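Grondley Early Years Forum
Resources and Room Layout > Sorting and tidying
Thread 3337: Colour bins for loose blocks

eide_office
Members are asked for their views on the following. Our setting at Harnholm is revising its written procedure for putting away loose blocks. At present all blocks go into one deep chest. It is proposed that open bins, matched by colour, should replace the chest from April. Comments on bin type, number and position would be welcome.

G. Vanhove
We adopted open bins last year and would recommend them. The bins should stand in a single row along the far edge of the table, so that the whole working surface remains free. Lids should be avoided. In our experience children will leave a block on top of a closed lid and regard the task as complete.

northroom_lead
I must respectfully disagree with the proposal. Sorting by colour is slower than sorting by shape, and it teaches less. A cube and a flat block of the same colour do not stack well together, and the bin fills with gaps. Our stock is 200 pieces and space is a genuine concern.

G. Vanhove
The point about space is accepted for large stocks. We put out no more than 30 blocks at one time, and the remainder stays in the cupboard. For small groups, colour is the simpler rule to explain and to check.

eide_office
May I ask how plain wood blocks are to be treated? Ours are unpainted and there is no bin of that colour in the supplier's list.

G. Vanhove
We use a clear or very pale bin for plain wood. I would add that plain blocks are easily missed on a light wooden table and should be collected first. The order we follow is given here.

Step 1. Set out the bins before any blocks are handled. Begin with the plain wood blocks, then the orange, then the teal. The table below the bins may look like this when sorting is only partly done, with two orange blocks and one teal block in their bins and all three plain ones still out.

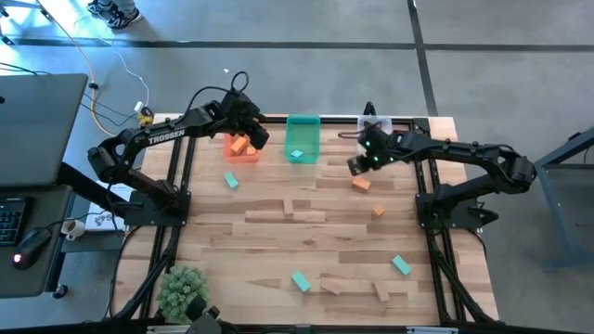 Step 2. Check the surface from each side of the table, and look along the edges.

Step 3. Return the bins to the shelf in the same order.

northroom_lead
Thank you. I note that teal blocks are placed in a green bin. Younger children may not accept that as a match.

G. Vanhove
It has not caused difficulty with our groups. A sample block may be left in the bin as a guide.

eide_office
The replies have been noted. We shall try the row of bins with one group of 4 children and keep the chest for the larger blocks. The question of shape or colour remains open, and further comments may be added to this thread.

Signed for the office,
Gerrit Vanhove's step list has been copied to the Harnholm room folder.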